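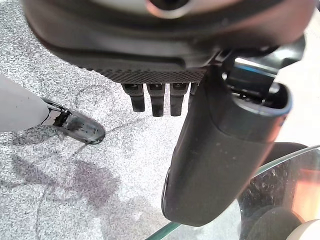

I bought the Jiltton folding workbench in November to replace a Görtz that had lost a leg bracket. It has been set up in the garage most days since then, mainly for cutting trim and gluing up drawer boxes.

Setup takes one person. The legs swing out and lock with a push pin at each corner, and 2 of mine were stiff for the first week. A drop of oil fixed that. The top is flat enough for glue-ups. I checked it with a steel rule and found a slight dip near the vise, nothing that has affected my work.

The vise is the weak point. It holds boards well but the handle is short, and my knuckles hit the apron on every turn. I swapped in a longer one from Hemeck — same thread, no drilling.

The lower shelf is sold separately and I would skip it. It rattles, and it has to come off before the bench will fold.

The manual lists part 644 for the rubber feet. The bag in my box was marked 688, and those fit fine.

Would I buy it again? Yes, for a small garage. If you have room to leave a bench standing all year, get a fixed one.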